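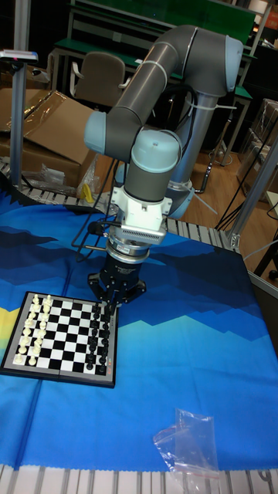

Prurnton Baking Society — Member Forum
Recipes and Methods > Loaf Cakes
Topic: Revision to the standard carrot loaf method

Lina Kassab (Moderator)
Members are advised that the standard carrot loaf in the recipe library has been revised. The batter now fills 2 loaf pans and calls for 800 grams of grated carrot in total. The carrot should be grated on the fine side and should not be squeezed. Sugar has been reduced slightly, and the oil is unchanged. Please post your results in this thread and state your pan size and oven type. Comments on the frosting belong in the separate frosting topic.

northpantry
Thank you for the update. I prepared the revised recipe on Sunday in a conventional oven with metal pans. The loaves were done in about 50 minutes. The flavor was very good, but both had a damp band along the bottom. I followed the instruction not to squeeze the carrot. I would ask that this instruction be reviewed.

Ozan Taşdemir
I must respectfully disagree with northpantry. The moisture in the carrot is what keeps the loaf soft on the second and third day. A damp band at the base usually points to overmixing or to a rack set too high. I bake on the lower third of the oven and have not had this result with either version.

northpantry
The rack was on the lower third. I also stopped mixing while there were still streaks of flour in the bowl, as the method requires.

Durov
May I ask which carrots were used? Large storage carrots in December behave differently from young ones. The older recipe had members drain the grated carrot in a sieve, and I still do so. I do not press it.

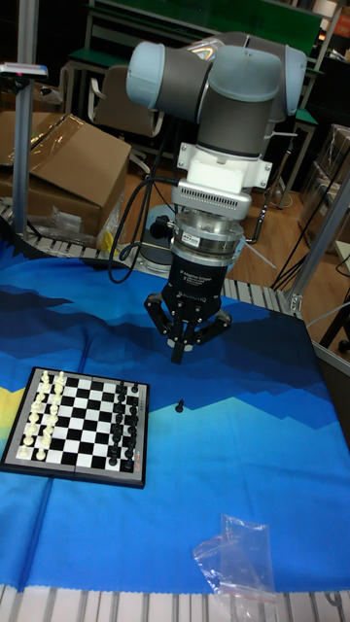 Adaptive gripper mounted beneath the robot arm.

Lina Kassab (Moderator)
Durov raises a fair point. The sieve step was removed to shorten the method, and the test loaves were baked with young carrots only. I will add a note for storage carrots. The quantity will stay as posted.

Hamdan
I would prefer that the quantity be reduced as well. For two loaves it is a great deal of carrot, and in my glass pans the center was still soft when the edges had turned dark. The former recipe did not give me this trouble.

Ozan Taşdemir
Glass pans call for a lower oven temperature and a longer bake. The method page says so under Equipment. I do not believe the recipe should be changed for this reason.

Hamdan
I have read the Equipment section and lowered the temperature accordingly. My objection stands.

Skiteo
For the record, I baked one loaf with drained carrot and one without, from the same bowl of dry ingredients. The drained loaf rose higher and sliced more cleanly. The other had the better flavor — my household finished it first. I used raisins in both.

northpantry
Were the raisins soaked beforehand?

Skiteo
They were, in warm water, and then patted dry.

Lina Kassab (Moderator)
The recipe page now lists draining as an optional step, with a note on storage carrots. Hamdan, please send me the dimensions of your glass pans by private message. This thread will remain open for further results.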